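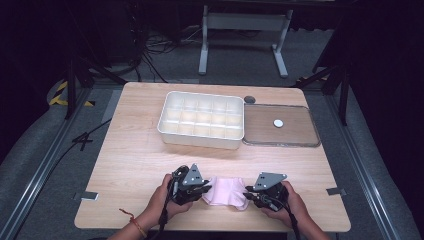 Leeres Sortierfach und flache, durchsichtige Schale auf einem hellen Holztisch.

Laufen ohne Ohrstöpsel

Im Laufkurs, den ich zweimal in der Woche besuche, tragen fast alle Kopfhörer. Vor dem Start wird noch schnell die Playlist gewählt, dann geht es los, dreizehn Leute in dreizehn verschiedenen Takten. Ich habe das selbst jahrelang so gemacht und halte es inzwischen für einen Fehler.

Mein Argument betrifft das Tempo. Musik mit schnellem Takt zieht mich mit, das ist ja der Zweck. Auf den ersten zwei Kilometern bin ich dadurch regelmäßig zu schnell, und am Anstieg hinter dem Sportplatz fehlt mir die Luft. Ohne Musik höre ich meinen Atem und merke früh, wann ich langsamer werden muss. Dafür brauche ich keine Pulsuhr und keine App.

Jean Strachan, die unseren Kurs leitet, sieht das anders. Sie sagt, viele Anfänger kämen ohne Musik gar nicht erst vor die Tür. Das will ich nicht bestreiten. Wer sich mit einem Refrain über den inneren Widerstand hilft, soll das tun. Nur bleibt es dann meistens dabei, und nach einem halben Jahr ist ein leerer Akku ein Grund, das Training ausfallen zu lassen. Ich kenne das von mir.

Die Anbieter haben daran ein Interesse. Die App Pluvudley passt die Lieder an die Schrittzahl an und lobt mich, wenn ich im Takt bleibe. Fullard verkauft ein Abo mit fertigen Trainingslisten. Beides funktioniert technisch gut. Mit beiden habe ich aber vor allem gelernt, auf das nächste Lied zu warten.

Im Kraftraum liegt die Sache etwas anders. Dort läuft ohnehin das Radio, die Pausen sind lang, und eigene Musik stört höchstens, wenn jemand an der Hantelbank etwas fragt. Auch auf dem Laufband würde ich sie niemandem ausreden. Eine halbe Stunde vor einer Wand ist langweilig.

Draußen sollte man es wenigstens ausprobieren. Mein Vorschlag: im September zwei Wochen lang alle Läufe ohne Musik, auf der gewohnten Strecke. Die ersten Male sind zäh. Danach kann jeder selbst entscheiden, ob die Kopfhörer wieder mitkommen. Meine liegen seit dem Frühjahr in der Schublade, und beim Bügeln hole ich sie noch heraus.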